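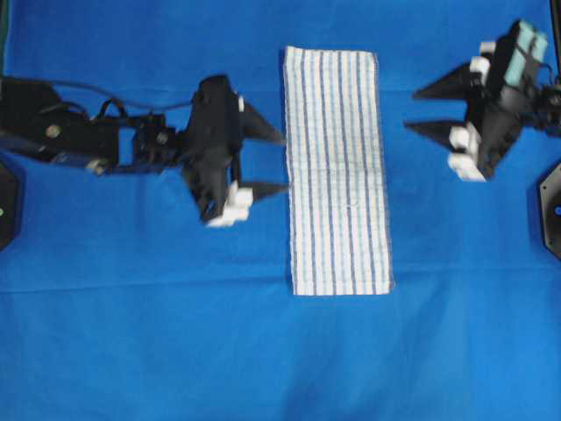
9/23/23

Slept until nearly eight, which I haven't done since the spring, and came down to find the kitchen full of apples. I had forgotten about them. Renata must have let herself in through the side gate last night and left four carrier bags on the step, and Tipene, going out early for his train, had brought them in and put them on every surface he could find, including the chair I sit on. So I had my tea standing up, looking at apples, and felt very well off indeed.

They are mostly from the old trees at Borham, behind where the packing shed used to be. Renata thinks some of them are Bramleys and the small yellowish ones with the rough skins are something her father-in-law grafted and never wrote down. I ate two of the little ones before breakfast and they were sharp enough to make my ears move, but there is a lovely nutty taste afterwards, and I think they will be good by October if I can keep them off the floor and away from the mice. I wrapped the best ones in pages of the Plisbridge paper and laid them in the drawers of the old chest in the back bedroom, and got nothing else done for an hour because I kept stopping to read them. Somebody was selling a piano for the cost of taking it away. It was a May paper, so I suppose it has gone by now, and in any case where would we put it?

Then the chutney. Mother's recipe is on the back of an envelope and gives the sugar in pounds and the vinegar as "enough", and every year I mean to write it out properly, and every year I get as far as the onions and my eyes are streaming and I can't see to write anything. I used the big pan and the second biggest pan and still had a bowl left over. The whole house smells of vinegar, right up to the landing. I opened the windows and Mrs Next Door (I really must stop calling her that, she has been Marleny to everybody else for years) called over the fence to ask whether it was the green tomato or the apple, and when I said apple she said to put her down for two jars. I like that she didn't ask. She is bringing me her spare jars tomorrow, the ones with the proper rubber seals.

In the afternoon I walked up to Tapsell and back along the canal to give the kitchen time to cool down. It was one of those soft grey days with hardly any wind, and very warm for my coat, which I carried most of the way. The blackberries are over on the sunny side and only just right on the other, and I had nothing to put them in, so I ate them as I went and came home with purple fingers like a child. Two herons, one on each bank, quite some distance apart and neither taking any notice of the other. I stood on the bridge for a good while. There was a narrowboat moored below with a row of leeks growing along the roof in a length of guttering – proper thick ones, better than mine – and I should have liked to ask the owner how often they were fed, but there was only a cat about.

I met Vaughan at the top lock with the dog. He has finished with the choir for good, he says, though he said that last autumn as well and then sang the bass line for the whole of the carol service with a heavy cold. He wanted to know whether I was going to the meeting about the footpath. I said yes. I don't much want to, if I'm truthful, because I know exactly how long it will go on, but that path to Sandedell is the one Dad used to take us down on his shoulders, one at a time, changing over at each stile so that it was fair, and I can't sit at home while they talk about shutting it. Vaughan tells me there are 337 names on the petition already. I would have guessed at forty. I was so pleased that I shook hands with him, which surprised us both, and the dog barked.

Home by five. The chutney had gone thick and dark at the edges and had not caught, thank goodness. I potted up eleven jars and burnt my thumb on the ninth. I've left them on the dresser without their labels, because my handwriting is better in the morning, and I keep going in to look at them and hear the lids pop.

Tipene rang from the station to say the trains were all to pieces and not to wait supper, so I had cheese on toast with a scrape of what was left in the pan. It wants three months in a cupboard really and it was fierce, but I ate every bit. After that a long letter to Thandeka, six sides, mostly about the garden and the trouble with the gutter, and I see now that I have told her about the herons and told it better than I did here. She asked last time whether I still had the recipe for the dark gingerbread and I have looked in both tins and can't find it. It may be inside one of the cookery books. I shall go through them tomorrow, when I've done the labels.

Half past ten and I can hear his key in the door. He'll want feeding, and there's only the end of the loaf, but there are certainly plenty of apples.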